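Candy in carry-on or checked? flying out in July

bisia69
Going to see my sister for two weeks, bringing candy for the kids and the whole office apparently. Carry-on or checked? Last time I checked it and everything on top got crushed. Also it's hot where we change planes. Chocolate is out, I learned that one.

trelcombe_t
Carry-on, always. Hard candy travels fine. Only hassle is they sometimes want the bag opened so dont bury it at the bottom.

Pastor8
Disagree. Checked, middle of the suitcase, sweaters around it. I've done 8 trips like that and lost maybe one bag of gummies. Why give up carry-on space for sugar

bisia69
Sweaters in July lol. But ok, towels would work. Pulled out some of what I've got so far, the Fox's and so on, still need something for the little one.

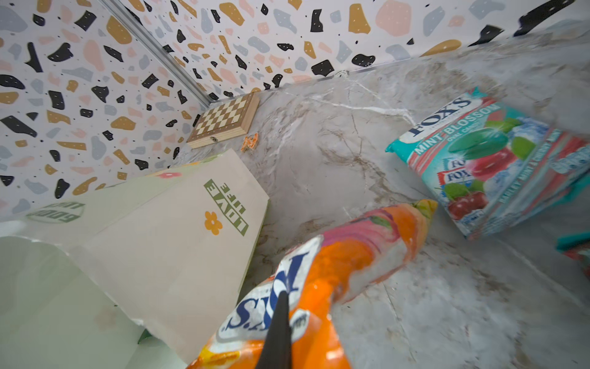
Weight is my other problem. Limit is tight and I'm already over by roughly 2 pounds, and thats before shoes.

borum
Wear the heavy shoes on the plane. And tape the tops of the bags, one popped on me once and I was picking candy out of socks all week.

trelcombe_t
^ zip bags, not tape. Tape tears the bag when you take it off and then it looks like you already ate some

borum
Tape is fine if you use the paper kind. Never had one tear.

Pastor8
Just put the shoes in carry-on and the candy in checked. Solves it

bisia69
Going half and half I think. Zip bags for all of it - have a ton of them anyway. Will report back when I'm home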